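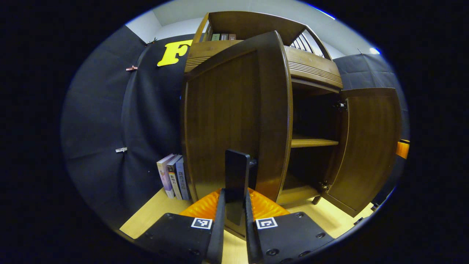
Raluca Hodoroagă thinks I should take the doors off and be done with it. Open shelving, she says, so you can see what you own and you stop buying a fourth jar of cumin. She's told me this twice now, once over coffee and once by text at 11 at night, so I know she means it.

But I like a cabinet with doors! I like that I can shove the ugly mugs in there and shut them away when people come over. And I like dark brown wood where you can see the grain, even if everybody else seems to be painting theirs sage green this year. Raluca's kitchen looks great, by the way. She also dusts, and I don't.

So the doors stay, and what I've been fussing over all week is the shelf. There's one shelf, halfway down, and that's it. Tall stuff on the bottom is fine. Up top I lose so much space, because a stack of 4 soup bowls only goes so high and then it's just air. I bought a little wire riser from Flarnby (43 lei, a bit much for bent wire) and it helps, kind of - the small plates go underneath and the cups go on top, except for the two big cups, which I keep moving from place to place.

Matvii Ivanyshyn said to put in a second shelf, and offered me his drill. I might take him up on it in March. I'd need to find wood that's close to that honey color along the front edge, and my track record with matching stain is terrible (ask anyone who has seen the bathroom stool).

For now I'm going to put a drop of oil on the hinges and find somewhere else for the waffle iron.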